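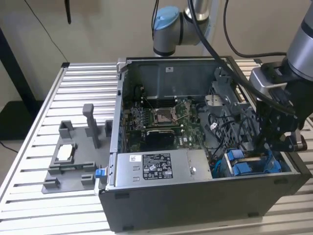 I finally got around to opening up the old office tower, and I'm so glad I did! If you've got a desktop gathering dust under a desk, lay it on its side, take the panel off and have a good look before you pay anybody to haul it away. There's a surprising amount in there worth keeping.

The power supply is the big silver box, and I always read its label first (bring your glasses, the print is tiny). Next I look at the drive cage. I'm a sucker for blue plastic – on a lot of office machines the colored bits are the ones you're meant to pull or squeeze, so go looking for those before you reach for a screwdriver. Drive trays are worth saving even if the drives are long gone. I paid 6 dollars for a replacement once and I'm still mad about it.

An empty CPU socket needs a little respect. Keep your fingers and sleeves out of it, and put a cover on if you've got one. And please, take a picture of the cables before you unplug a single thing!

Our parts shelf at Trestidov is getting full, with some 85 bits and pieces on it now, so come and help yourself. I'm after two drive cages myself if you have any going spare. Drop them in the Bretix box by the door and put your name on the bag.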